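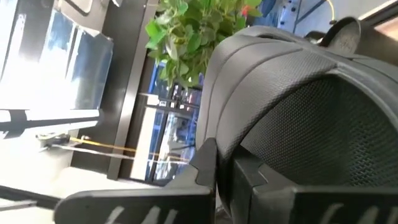 Bags & Carry > Backpacks > Molded shell

Havton Cenley Backpack, Black

Reviewed for the shop by Dale McIntyre

The Cenley arrived with a hang tag promising "armor for your day." It's a backpack. We sell it because people keep asking for a black bag with a shaped front that doesn't look like hiking gear, and this one does that job well enough to stock. We'd still like you to read the rest before you order.

The shell
Dark charcoal, molded and padded, with a fine dotted texture all over and raised ridges following the curve of the top. Havton calls the dots "climate perforation." We wore it on a warm commute and our backs were as damp as ever. What the texture may do is hide scuffs. Ours has been through a month of train floors and still looks decent.

The mesh panel
Set into the shell with a thick rounded border. It's a tight weave and it breaks up what would otherwise be a big slab of black. Crumbs get into it. A dry toothbrush gets them out.

The handle
A plain loop at the top, smooth to the touch. Urmila Goel in our returns department has sent back plenty of bags over failed handles and hasn't had to send back a Cenley for that yet. The bag has only been on our shelves since November, so take that for what it's worth.

Weight and room
Weighs 1,060 grams empty on our own scale. The Havton leaflet says "featherlight." The Adum daypack, which costs less, weighs 722 grams and holds nearly as much. Padding is heavy, and you're carrying it whether or not there's a laptop inside.

Who should skip it
Anyone who overstuffs. A molded shell keeps its shape, so the last sweater that would squeeze into a soft bag won't go in here. It also won't fold flat in a closet.

Care
Wipe with a damp cloth. Don't machine wash. Dry it open and away from a heater.

What buyers told us

"Good bag, silly leaflet. I'd buy it again on sale." Solange Cloutier

"Too stiff under an airplane seat. Kept it for the office." Morenike Mohammed

Returns
Unused bags can come back within 30 days with the tag attached. Scuffed ones can't, and we do look.

Also in this section: Adum Daypack, Després Roll-Top, Havton Laptop Sleeve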